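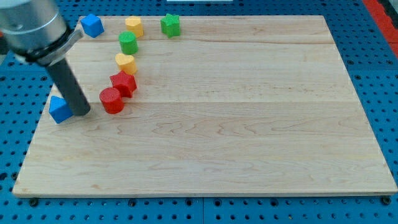

Workshop notebook | Bench & boards

February 11, 2025

Print this page | E-mail to a colleague

Right, the board. I've had it lying on the blue pegboard for a good while now and I'm still not tired of looking at it, so this entry is mostly about the wood, with a bit about the blocks further down for those of you who only care about the blocks (hello Lautaro).

It's the pale stuff from Winlow, sold to us as maple. I'd asked for plain, and plain it mostly is, very faint straight grain, but then you get these darker streaks and a few knots with a proper swirl to them, all down in the lower half as it's lying at the moment. Haris wanted me to flip it and use the other face. I looked at the other face. It has a plane track in it that I put there myself in January and would like to forget, so the knots stay up.

Joints: two long seams, one in the upper third and one near the middle. I did them both with the Schwerdtfeger clamps, the heavy ones, and left them overnight. Then I went at the top with the card scraper until I'd got a blister and finished by hand. First coat of oil raised the grain something rotten, so I knocked it back and did a second, much thinner, and that was the one that behaved. For anyone doing the next board: go thin straight away, wipe it off sooner than you think, and open the window, it stinks.

I ran a fingertip over both joins with my eyes shut. The middle one I can't find at all. The upper one I can find if I go slowly and I'm in a bad mood. Haris says that's good enough for anything we're going to stand on it. He's probably right but I've put it on my list.

Cost, because someone always asks: 98 for the timber, plus glue we had already. The ready-made one in the Plodelow catalogue was a fair bit more and narrower too. I still think we did well there!

Now the blocks. They're small and they're from the Rurkeleo box, which is the box I like best, as the shapes are nice and chunky and the colours are easy to tell apart when you're tired. I've got them bunched along the left and up towards the back in a sort of wandering column, with all the rest of the board left bare. Blue one nearest the left edge, with the flat sides (Lautaro and I have already had a long conversation about what to call that shape, and I'm leaving it at "the blue one"). Then the red cylinder, then the red star behind it, then the yellow heart behind that, and so on towards the back.

The star is my favourite. Five points, nice thick prism, and the top face catches the light in a way that makes it look much posher than it has any right to. The blue one is matte and just soaks the light up. I'd been thinking of giving the whole lot a rub with something to even out the finish, but I've gone off the idea. The cylinder has a bit of texture to it as well and I'd only end up spoiling it.

Things I want to try next:

- Turning the board end for end so the knots sit at the back. I suspect I'll find them less distracting there, though I do like them.
- Softening the front edge. It's crisp and lovely to look at, and I've caught my wrist on it 9 times at least. A light pass with the block plane, no more than that.
- Cork dots underneath. The pegboard is fine to rest on but the board creeps when you lean on it.
- A second coat for the underside, which has only had one. Uneven coats are how the last board ended up shaped like a crisp.

On the grit question from last week, I stopped at 400 on the top. I know Haris goes up to 3000 on his own things and they feel like glass, but small blocks skate about on a surface like that and it drives me up the wall. 400 has a bit of grip and still wipes clean.

Also, whoever has my good card scraper, it's the one with green tape round it, please put it back in the drawer and not on the windowsill where it goes rusty.

Will do the edge tomorrow if I can get the vice free.

Shared 9 times | 3 comments

Haris Arain
The upper seam is fine. Leave it alone. If you scrape it any more you'll have a dip and then you really will have something to moan about. Agree on the cork.

Lautaro Sepúlveda
I care about the wood as well, thank you. Which oil was it in the end? I want to do my shelf in the same and mine has gone yellow. And I still say the blue one deserves a name.

Haris Arain
Scraper's in my apron, sorry. Bringing it down after lunch.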